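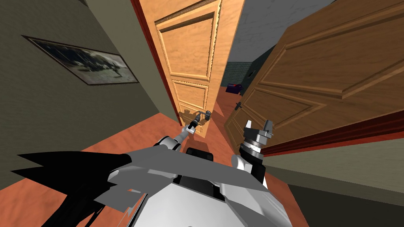 Lendolstead is a small market town in the Brukell valley, known chiefly for its joiners, who have been hanging paneled doors in the area for longer than the parish records can comfortably tell us. The town had 1,083 residents at the last local count, and a good many of them still grew up with a workbench somewhere in the house.

The older homes along Trujillo Lane are narrow and deep, with a long hallway running from front to back (a great help in January, when the wind comes straight down the valley). Local historian Haiyan Dai has listed 359 doors of the traditional pattern, and she is still happily adding to her list whenever a neighbor invites her in.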